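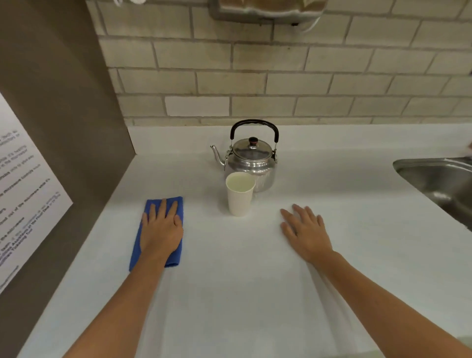
Print this page | E-mail this page

Counter Cleaning in a Shared Student Kitchen
Project Report, Department of Household and Facility Studies, Predthorpe College
Submitted by Yiran Pan, Raghda Geagea and Sarahí Cuevas
Project advisor: Divina Dela Peña

1. Purpose

The kitchen on the second floor of Varela Hall is used by residents throughout the day, mainly to prepare hot drinks and small meals. In December the hall office asked for a short study of how the white countertop beside the sink is wiped between uses, and whether a posted routine would improve its condition. The present report covers the countertop only. Floors, cupboards and the refrigerator were outside the scope of the work.

2. Method

The project team recorded 109 wipe-downs over one term. Each entry noted the time, the type of cloth, and whether items standing on the counter were moved before wiping. Kettles and cups were entered separately from plates and food containers. Residents were told of the study in advance and could decline to be included.

Two kinds of cloth were supplied: a cotton dishcloth and a microfiber towel. The microfiber towel was folded lengthwise into a strip, so that a clean face could be turned out when the first became soiled. Cloths were laundered by the hall at the end of each day.

3. Findings

In over 20 entries, the resident wiped around the kettle and left the area beneath it untouched. Water marks and tea rings were most often found in this area, close to the tiled wall. Cups left in front of the kettle had the same effect on a smaller scale.

The folded microfiber towel left fewer streaks than the cotton dishcloth when used with plain water. Residents also reported that a flat hand on the cloth gave better control than a bunched grip. The team did not test cleaning sprays.

4. Recommendations

The kettle should be moved, once cool, before the counter is wiped. Unattended paper cups should be emptied into the sink and discarded. The hall should keep microfiber towels in stock and retire the cotton dishcloths as they wear out.

The team thanks Ashraful Kanagaratnam of the hall office for access to the kitchen and for arranging the laundry.

Print | E-mail | Back to top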